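Notebook, culvert work, April

Back from the Rudasa road with Thảo, and I want this written down while it's fresh. The ledges work! Or at least something is walking on them, and that's more than we had in the winter.
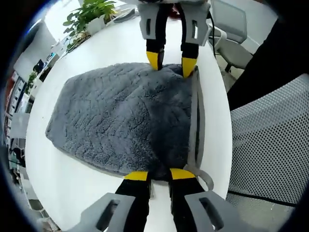
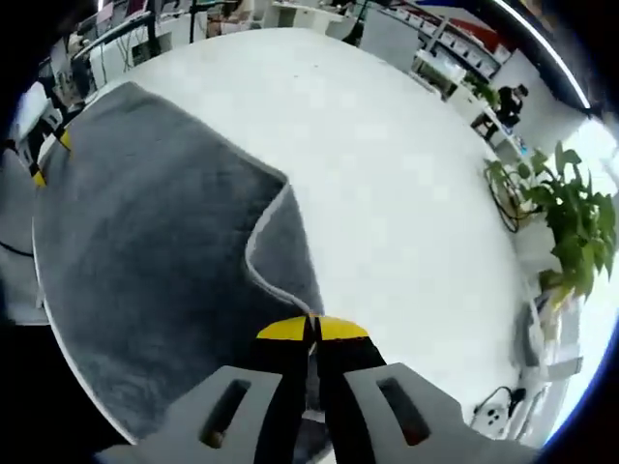
Gray fabric on the white table. Both photos: Đạt Hoàng

Site first. Culvert 2 is the low one below the Tanar turnoff, with the shelf bolted along the upstream wall. Water was well under the shelf all month going by the stain. The ink plate at the east mouth had a full line of otter prints, heading in, crisp enough to see webbing on the hind feet. The west plate was smeared, so I can't say the same animal came out the other side. Thảo thinks it did. I'd like a cleaner plate before I sign up to that.

Trail cam at the east mouth gave us 3,000 images. Most are grass. I went through the first 80 over coffee and already had a mongoose, a very wet cat and one gorgeous civet sitting on the shelf washing its face. I may have shouted.

Camera sensitivity needs turning down before the next card swap, otherwise we fill it again with wind. Arthur (the old laptop, still going) choked on the import twice, so the files are split into two folders now. Don't merge them until the timestamps are fixed — the clock was an hour fast for the whole run.

The fencing is the weak spot. There's a gap on the north side where the mesh has lifted off its post, and two flattened toads on the asphalt right across from it. Same place as last time. Thảo wired it shut with what she had in the truck but it wants a proper staple and a buried skirt. I've asked Hidach for a price on another roll of the fine mesh. The last lot cost us 4,000 and ran out before the bend, so let's measure the bend properly this time.

Frogs calling from the ditch by 6 p.m., loud, both sides of the road. If it rains this week they'll move, and I really want to be out there with a headlamp when they do.

To do:
new paper for the west plate
fix camera clock
spare batteries, the lithium ones
ask Thảo for her sketch of the shelf ramp, the angle is steeper than mine shows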